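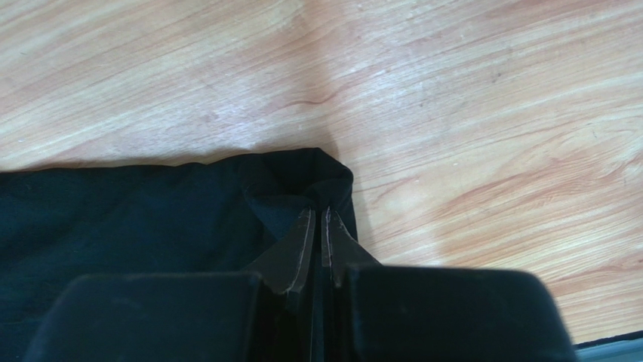 Page last changed: 12 Jul 2022

Nendesum Robotics Club: The Laundry Table

Welcome to the gallery for our folding and rolling project! If you came over from the club front page you already know we spent most of this year on one question, which is whether a pair of student-programmed arms can tidy up a pile of clothes and put it away. Clothes are a wonderful and terrible thing to give a robot. A block stays a block. A shirt is a different shape every time you let go of it, and every one of those shapes needs a plan.

We picked this project over a line-following car and a chess player (the vote was close, and the chess people are still welcome to come back with a proposal). Everything is run by students in grades nine through twelve. The project is called Flernlow, after a misspelled file folder that stuck, and you will see that name all over our code and on the poster.

How we teach it a grasp

The wrist view is where most of our arguments happen. From up close you can see whether the two fingers have really closed on a bit of cloth, and with dark fabric on pale wood the edge of the cloth is easy to pick out. Dark fingers on dark fabric are another matter! We went through a lot of clips deciding what to call a good pinch. The rule we settled on is that the cloth has to be between both pads, with a fold or a corner standing up from the table. If you can't tell, you mark it "unsure" and move on.

Every run gets a label from two students working separately, and when they disagree a third one breaks the tie. So far we have 2,682 labeled clips. Of those, 1,781 are marked as good grasps, and the rest are misses, slips and unsures. We keep all of them. The misses have taught us at least as much, and they are much more fun to watch on a Friday-pizza sort of afternoon.

The newer members start on labeling, then go on to driving the arms, then on to training. It sounds like a long ladder but some people climb it in a few weeks. Driving is everybody's favorite. You have to learn to slow down near the table, and to keep the second arm out of the way when you aren't using it, and after an hour of it your shoulders know all about it.

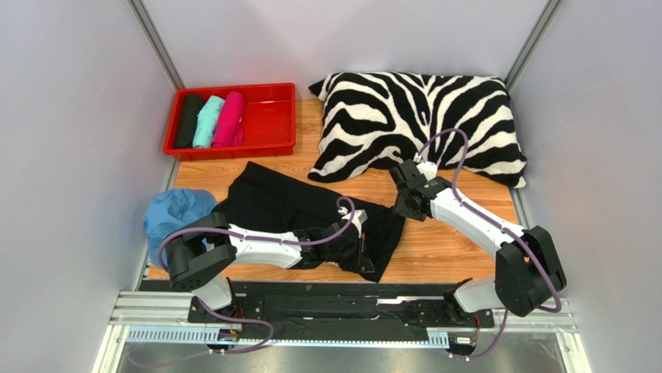
We also learned to care about the order of things. Our first try at a full task was "pick up everything," and the model we trained would happily go for one item, change its mind and drift toward another. Splitting the job into short pieces fixed a lot of that. One piece is finding the garment, one is pulling it flat, one is the fold, one is the roll, and one is the trip to the tray. Each piece has its own practice set and its own little team, and the teams are extremely loyal to their own piece. (Team Roll made buttons.)

Pulling flat is still the hardest. A garment that lands in a heap can hide its own sleeves, and the arms have to tug a bit, look again and tug somewhere else. We allow 30 tugs before a run is called off. That number was a guess from the first week and it has held up surprisingly well, so we left it alone.

For the Uvberg open house we ran the roll and tray pieces in front of visitors for a whole afternoon, some 103 tries in all, and we loved every minute of it. Little kids are the best audience. They cheer when the arm picks something up, and they cheer just as loudly when it drops it. Several parents asked whether it does socks. It doesn't do socks! Socks are on the wish list, right under towels.
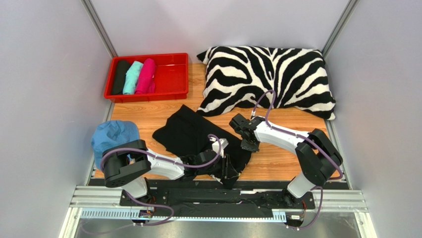

Gallery section: Two arms, one table

Three rolls stand together in the left end of the red tray, black, turquoise and pink, and the left gripper has hold of the black cloth in the middle of the floor. We keep the rolls packed against one end so there is room for the next ones to go in beside them.

The zebra-print pillow at the back is a club favorite. The stripes are great for testing whether the vision code gets distracted by a busy pattern, and our early versions certainly did. The current one does much better, though it has opinions about plaid.

What comes next

Over the summer a small group is rewriting the part that decides which arm should go first. Right now that choice is a long list of if-statements written by three different people in three different moods, and it shows. We would also like to try the whole task in dimmer light, and with thicker fabrics such as sweatshirts.

In August we take Flernlow to the Fourie student showcase, where every team gets a table, a power strip and a ten-minute slot. We'll run two garments from pile to tray and take questions while the arms work. New clips will go up on this page when we get back.

Want to join? Sign-up opens again when school starts, no experience needed, and old T-shirts are gladly accepted at any meeting. Plain colors first, please, but bring the weird ones too!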